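4. Field trial of the red-weighted tubes at Fluvthorpe

4.1 Setting and fittings

The bench measurements in Section 3 told us what the tubes do on their own. What we wanted next, and were rather impatient to get to, was what they do over water, with plants growing underneath and people walking past all day. The Fluvthorpe growing room suited us very well. It has two long rows of shallow tanks, no windows, and a steady mains supply, and Herman Pelupessy, who looks after the planting there, let us rewire the whole north row (his patience deserves more than a line in the acknowledgements!).

We fitted 26 tubes to the north row, each in a splash-proof batten of the Clanico pattern with the driver moved outside the housing. The south row kept its neutral white tubes and served as the comparison. Both rows were hung at the same height above the water, on adjustable wires, and both ran on the same timer. The timer gave 11 hours of light in every day, with no ramp at either end. We did try a gentle fade at the start, which looked lovely, but two of the drivers buzzed when dimmed and we went back to plain switching.

The covers were the frosted type described in Section 3.2. A clear cover passes more light, but it also lets the separate diodes show as a string of bright dots on the water, and the ripples turn those dots into a flicker that visitors found tiring. The frosted cover smooths this out almost completely. Anyone who has stood over a tank under bare diodes will know how welcome that is.

4.2 Measuring the light

Readings were taken at the water surface and again at the tank floor, on a fixed grid, using a flat sensor on a weighted arm. Tsion Araya designed the arm, and it is a delightful piece of work: it drops into the same spot every time and does not shade its own sensor. Each round of the grid gave 200 readings for the row. We took one round when the tubes were new and another at the end of the trial, both after the tubes had been lit long enough for the output to stop drifting.

Red light is absorbed by water more strongly than blue or green, and this shows even in shallow tanks if one measures with care. At the surface the two rows looked well matched. At the floor the red row had lost a larger share of its output, and the loss was greatest in the tanks with tannin-stained water the least blue and the most brown to the eye. In those tanks the stain took out blue light first, so the white row changed colour noticeably on its way down while the red row only became dimmer. We had expected this from the bench work, yet it was a real pleasure to see it come through so clearly in a working room.

The ends of the tubes were weaker than the middles, as with any linear fitting. Endang Ginting suggested overlapping neighbouring tubes by the length of the end cap, side by side, and this evened out the dips between fittings. It costs a little extra tube length along the row. We would do it again without hesitation.

4.3 Judging colour by eye

Numbers from a sensor say little about how a tank looks, and how a tank looks is what most keepers care about. Strongly red light makes red-stemmed plants glow, but it flattens greens and can turn blue fish almost grey. To find out how much red could be added before people began to object, we ran a simple viewing test with everyday pale objects and then with planted tanks. Viewers sat in a darkened booth, were given time for their eyes to settle, and were asked to name colours and to say which of two lighting mixes they would prefer at home.

The booth was lined in neutral cloth, and the mix was set by dimming a bank of white tubes against a bank of red ones. Khairul Sinaga ran every session and read the instructions from the same card, so that no viewer was steered. People were free to change their minds before the lights came up again, and many did, often with a laugh.
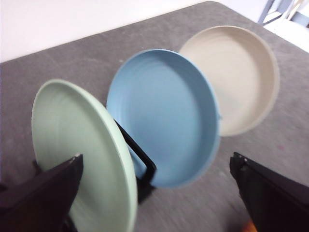
Figure 6. Round plates in pale green, pale blue and beige, standing on edge.

Pale tints turned out to be much harder to name than strong colours. Under the red-heavy mixes, viewers confused pale green with beige very readily, and several who had been certain of their answers were astonished when the white tubes were brought back up. Strong greens survived much further into the red. This matters for tanks, where the new growth at the tips of many stem plants is pale and the older leaves are dark: as red is added, the fresh growth loses its colour first, and the plant appears older and duller than it is.

The preferences were wonderfully consistent. Of the viewers, 75 per cent chose a mix with some red over plain white, and hardly any chose red alone. Fikri Entili, analysing the answers without knowing which mix was which, found that liking rose gently as red was added and then dropped off sharply once the greens began to fail. The peak sits well short of the mixes often sold for plant growth. A keeper who wants both growth and a natural look might therefore do well to run two circuits, with the red tubes on their own switch.

4.4 Heat, damp and upkeep

Moving the drivers out of the housings kept the battens cool enough to touch throughout, and it made repairs far easier. Lime was the main nuisance. Splashes dried on the frosted covers and left a bloom that is almost invisible against the frosting, so it is easily missed, and we only became aware of it when the readings under one tank fell away for no reason we could find. A wipe with weak vinegar brought the readings straight back. We now advise wiping the covers at every water change.

One connector failed through corrosion, at the end of the row nearest the filters. The pins had been pushed in dry; those we had greased during fitting in April were still bright. The remaining pins have been greased too, and the lid seals on that side replaced with the softer Tarigan type, which sit better over the cable entry.

4.5 Limits of the trial

The trial used one room, one height of fitting and mostly slow-growing plants. We did not measure algae in any formal way, although the red row needed its glass cleaned no more often than the white one. Nor did we test deep tanks, where the loss of red with depth would be far more severe. The deeper display tank at Aka, with its mixed planting and strong flow, would make a splendid next step, and the grid arm is being lengthened to reach its floor. Section 5 takes up the question of spacing, using the surface readings from both rows.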